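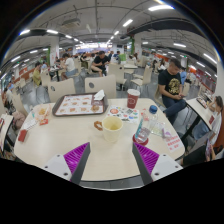

Lunch, mid-argument: the round table at Garitz, with the bottle still on its coaster.

Capucine Lacroix will not let me move the cup. I have reached for it twice, out of habit, and both times she has said "leave it" in the voice people use on dogs.

Lacroix studies what diners leave on tables. She has been at it for five years, currently at the Garitz cafeteria, where she has looked over 252 tables and formed an opinion of every one. Ours is a round white one holding a brown tray, a crumpled napkin, stickers, a bottle of water and several bits of packaging I can't account for.

"People think a messy table is random," she says. "It's very orderly. Look at the tray. Everybody's mother told them to put things on the tray, and where are the things?"

Around the tray, mostly.

"Around the tray," she says, with real pleasure. "The napkin made it. The napkin always makes it."

She got into the work by way of a summer job wiping tables at a noodle place called Phuthong, where her boss, Armelle Boyer, timed the staff with a kitchen clock. The target was 75 seconds a table. Lacroix never hit it. "I kept stopping to read things. Flyers, labels, the backs of sauce packets. Armelle told me I'd make a terrible cleaner and a very tiresome something else."

The placemat has her attention now. It is printed with rows of little food pictures, and she thinks it is the hardest-working object in the room. "You've ordered, you've paid, you're eating, and it's still showing you snacks. That's stamina."

I ask what she makes of the bottle. She says water gets treated better than any other item on the table. Cups are abandoned, wrappers are crushed, but a bottle with its cap on is something people mean to come back for.

"It's a promise," she says. Then she thinks about it. "Mostly a broken one. I have 21 of them in my office."

Does she tidy up after herself?

"At home I'm a disgrace. Ask my flatmate. Ysaline once put a sheet of newspaper over my side of the kitchen table and called it a burial."

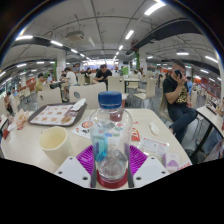 The matter of the spoon

We come at last to the white plastic spoon, which I had been hoping she would skip. Lacroix holds that a spoon on the bare table means the eater was interrupted. I suggest it might mean the eater ran out of tray. She looks at the tray, which has plenty of room on it, and then at me.

Her report goes to the cafeteria in May. It will recommend smaller trays, and she expects it to be ignored.

"They'll read it over lunch," she says, "and leave it on the table."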